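Two Arms, One Cup and a Very Long July

Ming-te Leung starts talking before I've got my coat off. There's a pair of fingertips in his hand, and he wants me to squeeze them. "Go on, really pinch it. Feel how it gives and then it stops giving? That's the whole thing, right there!"

He has spent the summer at Dirkutura comparing grippers for small two-armed setups, the kind that fit on a workbench. The shortlist came down to the Flotari, which has chunky fingers and a strong motor, and the Henare, which is slimmer and slower and, in his words, "polite." Both were run on the same pair of arms with the same controller, so that the fingers were the only thing changing.

I asked why he didn't just trust the spec sheets.

"Oh, I read them all, I love a spec sheet," he says. "But they tell you grip force and stroke, and then you go to pick up a plastic cup and the cup doesn't care. It rolls. It squashes. You come in a hair too low and you're pushing it across the table."

His test list has 17 tasks on it, most of them borrowed from what people keep in kitchens and desk drawers. Each gripper gets 30 tries at each task. He started out wanting more, until he worked out how many evenings that would eat.

The cup tasks are his favorites. Getting something small and shiny out of a cup is hard for a machine in ways he finds delightful. The walls get in the way of the fingers, metal throws light back at the camera, and if you lean on the rim the cup tips. With two arms you can have one steady the cup and let the other go in for the object, but then you've got four fingers trying to share a space the size of a coffee mug.
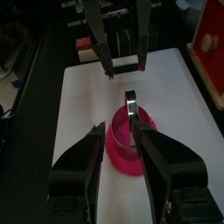
"And that's where finger shape starts to matter so much more than force," Leung says. "A big square finger is wonderful for a block. You grab it and it's yours. Put that same finger near the mouth of a cup and it's like reaching into a jar with a mitten on. So then you think, fine, long thin tips for everything! And the long thin tips bend when you pick up a full bottle."

He did try mixing them, a wide pair on one arm and a narrow pair on the other, and he lights up when he talks about it. The wide hand holds, the narrow hand picks. It meant rewriting a good part of his setup, because the controller, a Graken, assumed both hands were the same and closed them at the same speed. Fixing that took him most of a week, and he says it was one of the nicest weeks of the project.

Cameras were the other surprise. He had planned to rely on one fixed view from overhead and thought of the wrist camera as an extra. "Then I watched the overhead video of the cup tries and it was the backs of two arms. Very handsome arms! No cup anywhere." The wrist view shows the gap between the fingers the whole way down, though it gets murky when the lights are low, and dark fingers in a dim room don't give you much to work with. He has a desk lamp on order.

So which gripper would he buy? He squirms a bit. For lifting and stacking, the Flotari. For anything with a rim, a lid or a handle, the Henare, provided you can live with the wait. He still hasn't tried either one on cloth, and there's a dish towel folded on his chair for when I leave.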